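Spent most of this week on timestamps, so a few posts about that. The short version is that our handheld gripper recordings and our hand tracker recordings disagreed about when things happened, and I blamed the policy for a month before I checked.

Setup, for anyone new: we record people doing small tabletop tasks, then train on the recordings. Head camera, gripper state, tracker poses. Three streams, three clocks. The recorder is a piece of our own software called Nivix. Cleiton Leite wrote the first version and I have been maintaining it since October.

The symptom: on anything with beans, the trained policy closed early. It would reach into the tray, close while still moving down, and come up with nothing. Foam blocks were fine. You can close early on a foam block and still get it.

First theory was perception. Black beans in a dark gray tray, not much contrast, so maybe the encoder had no idea where the pile was. I reran the test using a lighter tray. Same early close.

Second theory was the controller. Florian Rolland went through the gains with me and we found one real mistake in the velocity limit, which we fixed. Same early close, slightly smoother.

Then Jelle Mertens asked me to plot gripper width against image time for a single episode. One plot. The fingers were closing in the log while they were still wide open in the video.

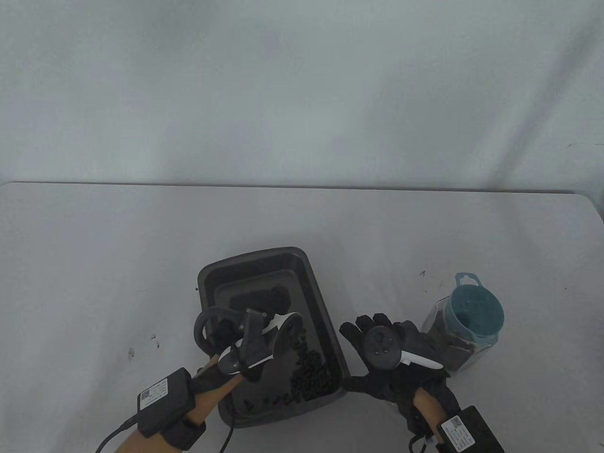 The offset was 102 ms. Gripper state was stamped when the sample was taken. Camera images were stamped when they arrived on the host, after exposure, encoding and a USB buffer. We were training on pictures from the past and labels from the present.

A constant offset would have been easy. Ours drifts. At the start of a session it was 102 ms, and by the end of the longest one it had reached 252 ms. The buffer was slowly filling up because the disk writer could not keep pace.

The fix has 2 parts. The camera process now takes the hardware timestamp and passes it through untouched. And the writer has its own queue, so a slow disk can no longer hold up the capture loop. If the queue gets too long, the episode gets flagged.

I also wrote a small alignment check that runs before upload. It cross-correlates gripper velocity with optical flow near the fingers and gives you one number per episode. It gets confused when the other hand is moving a lot in view. I mask that hand out using its tracker pose, which mostly works.

For old data, I fit a line to the offset over each session and shifted the gripper stream. We picked 100 episodes to check by eye. Most looked right. The ones that didn't had a dropped cable partway through, and I threw those out.

Retrained on the corrected set, same network, same seed. It now waits until the fingers are in the beans before closing. It still has trouble when the pile is pushed up against a tray wall, but that looks like a planning problem and I can work on those.

Someone asked whether PTP would have caught this. It would sync the clocks. It would not help if you are stamping the wrong event, and we were.

I'll put the alignment check in the Nivix repo once Krum Omerović has reviewed it. It needs numpy and OpenCV, and your logs need to have both streams in one file. Next up is the tracker stream, which I haven't checked yet.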